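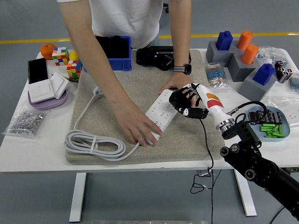 Robot hand joins the packing bench at Brisdale

I've been promising for weeks to get over to the Nalton workshop in Brisdale and see how people are getting on with the new arrival, and in November I finally managed it. I got there just after nine in the morning, was handed a mug of tea and was told firmly where not to put it down.

For anyone who hasn't been, Nalton checks and sorts small electrical stock for shops and schools. Power strips, light switches, little bags of capacitors and resistors, batteries, nuts and washers, all the bits you never think about until one is missing. Most of it has always been done by hand, and a lot of it still is. What's changed is that one of the benches now has a robot arm with a proper fingered hand on the end, put in by Flinano, and it works across the table from a real live person.

I'd expected a cage, or at least a bit of tape on the floor telling me to keep out! The arm simply comes in at the side of the table, and whoever is on shift stands behind it and gets on with things. On the morning I visited that was Kyrylo Nazarenko, who has been sorting stock here since long before the arm turned up and who is now the person everyone shouts for when it does something daft.

They were on power strips. It's a two-ended job, and that's why it was picked to go first - one end has to be kept still while you look along the sockets, run your fingers over the casing and sort out the cable at the other end. Kyrylo used to pin the thing down with his elbow, or lean a box on it, or call somebody over. Now the robot hand closes round one end of the strip and he has both of his own free if he wants them.

"I was rude about it for the first week," he told me. "Then I had a day without it and I missed it, and I was annoyed that I missed it."

The shop floor has got through 1,668 strips this way so far, according to the sheet on the wall, and the plan is to reach 2,655 before the big spring orders go out. Kyrylo says he isn't much faster on any single one. He reckons the difference is in his shoulders at four o'clock, and in not having to break off every few minutes to fetch another pair of hands.

It isn't all roses. The hand is slow to let go, and you do find yourself standing there waiting for it like you're behind someone hunting for change at the till. It was also no good at all with strips on a shiny tabletop, so they put down a big beige speckled mat, and that cured most of the slipping. The cables are another matter. Gathering a lead into loops and getting a tie round it is still a job for human fingers, and from what I saw I don't think Kyrylo needs to lose any sleep over that one yet.

I had a go myself, naturally. You'd think the odd part would be working next to a machine, but I stopped noticing it quite quickly. What I couldn't get used to was how polite I was being. I said sorry to it twice.
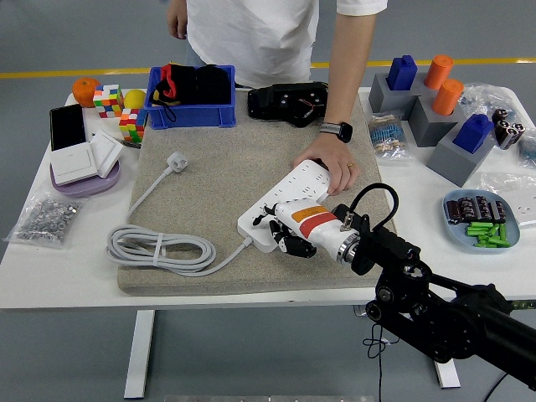

What it means for the people on the floor

There are five people on the sorting side at Brisdale and there are still going to be five. I asked about that straight out, because it's what I'd want to know if I worked there, and the answer I got from the office was that no jobs are going and that the hours stay as they are until next summer at the earliest. After that they'll look again. Some of the team are happy with that and some would like it in writing, and I can't say I blame them.

The work itself is shifting about a bit. Before, everyone did everything, and you swapped when you got bored. Now somebody has to be the robot's partner for the morning, and that person doesn't get to wander off for a chat in the same way. They've settled on changing over at eleven and again after lunch. Nobody does a full day on it. Kyrylo was keen on this, partly for the sake of variety and partly (I suspect) so that he isn't the only one who knows how to set it going.

Everybody has had training as well, some 70 hours of it shared across the team, most of it spent on the very dull but quite important business of stopping the arm and starting it again. One thing that came out of those sessions was that people wanted to choose which jobs it tried next, and they've been allowed to. The list pinned up by the kettle has wall switch panels at the top, followed by bagged parts. Somebody has added "washing up" at the bottom in green pen.

I also asked whether the pay changes for the hours spent alongside the machine. It doesn't at the moment. A couple of people raised it with me without being asked, so I'd expect it to come up again.

Next stop Purves

If the winter goes well, a second arm will go into the smaller Nalton site at Purves, where they handle mostly switches and have a good deal less room. The Purves lot have already been over for an afternoon to have a look and ask awkward questions. Their main worry was noise, and I can report that I could hear the radio perfectly well over it.

Flinano are sending someone back in the new year to work on the slow letting-go, and Kyrylo has been keeping notes for them in an exercise book. He let me read a page. It was mostly times of day with the word "again" written next to them.

I'll go back once the switches have started and let you know how they get on. If you work at either site and want to tell me what I've missed, leave a note at the Brisdale front desk and it'll find its way to me.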